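Kleinteile einräumen mit dem Handgreifer vorführen

Stand: 6.2.25

Für die Aufgabe »Kleinteile in den Karton« nehmen wir 40 Vorführungen mit dem Handgreifer Kesten auf. Vor der ersten Aufnahme Akku laden, Greifer einmal ganz öffnen und schließen und in Cleltum den Nullpunkt bestätigen. 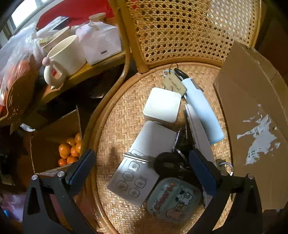

Die Reihenfolge der Griffe legt man vorher fest und behält sie in einer Serie bei. Einzelne, glatte Teile zuerst, Schlüssel zum Schluss. Bei einem Haufen wie dem auf der Sitzfläche des Rattanstuhls liegt der weiße Würfel günstig, die Metallschlüssel mit ihren Ringen dagegen verhaken sich leicht. Solche Teile am Anhänger fassen und senkrecht anheben.

Über dem Karton kurz anhalten, dann absenken. Die Finger erst öffnen, wenn das Teil aufliegt.

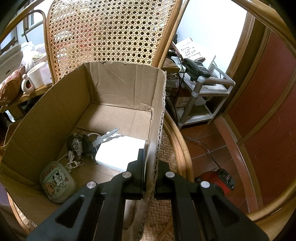
Nach dem Loslassen 2 Sekunden warten und den Greifer gerade nach oben herausziehen. Berührt er dabei die Kartonwand, bleibt die Aufnahme im Satz, bekommt aber die Markierung »Kontakt«. Länger als 35 Sekunden sollte ein Durchgang nicht dauern.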